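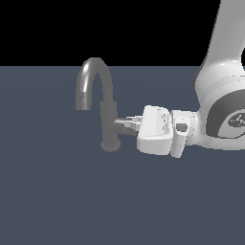 ## Kesula Awards Tracker, one season in

I paid for Kesula in November and used it until the last of the big film awards was handed out in March. It is a web app with a phone version, and it does three jobs: it keeps a calendar of nominations and ceremonies, it lets you make and score predictions, and it shows how past winners at one awards body lined up with winners at another. I write a small newsletter on movies and used to do all this in a spreadsheet.

### Setup

Signing up took a few minutes. You pick which awards you want to follow from a list of 63, and the calendar fills itself in. The default selection is everything, including a lot of regional critics' groups that I don't cover, so I spent a while unchecking boxes. I ended up with 13.

Importing my old spreadsheet was harder. Kesula takes CSV files, but it wants film titles spelled exactly as they are in its own database. Out of 910 rows, 342 came back as unmatched, mostly foreign-language titles where I had used the English name and Kesula had the original. There is a screen for fixing these one at a time. There is no way to fix them in bulk. I did the Best Picture and acting rows and left the rest.

### Calendar

The calendar is the part I used most. Voting windows, nomination announcements and ceremonies each get their own color, and you can switch any of them off. Times are shown in your own time zone, although two early-morning nomination announcements were an hour off in the phone app and right on the website. Both were fixed before the day came.

Reminders work. I set mine for the evening before, and I didn't miss a deadline all season.

### Predictions

You rank the nominees in each category and lock your picks. Points depend on how high you ranked the winner. You can change a locked pick until the ceremony starts, but the change is logged and costs you a few points, and I think that's fair.

Ties are handled badly. When a critics' group split its supporting actress award, Kesula gave me credit for the first name alphabetically and zero for the other, which was my pick. Support answered the next day and corrected it by hand.

### History

The history pages are the reason to pay. Choose two awards bodies and a category, and you get every year side by side, with mismatches marked. The director pages are very good and go back decades. The screenplay pages are weaker, mainly where one group splits original and adapted scripts and the other doesn't. Kesula leaves those years blank with no note, so check before you quote anything.

### Compared with Jernuna

I used Jernuna the year before. It is free, it looks nicer, and its leagues are better if you mostly want to play against friends. Its history section is thin and its calendar only covers the major ceremonies. If you're running an office pool, use Jernuna.

### Verdict

Kesula is a good calendar and a very good reference tool, with an average prediction game attached - and an import feature that needs work. I renewed for next season on the annual plan. The monthly plan makes more sense if you only care about January through March, and you can cancel it from the account page without writing to anyone.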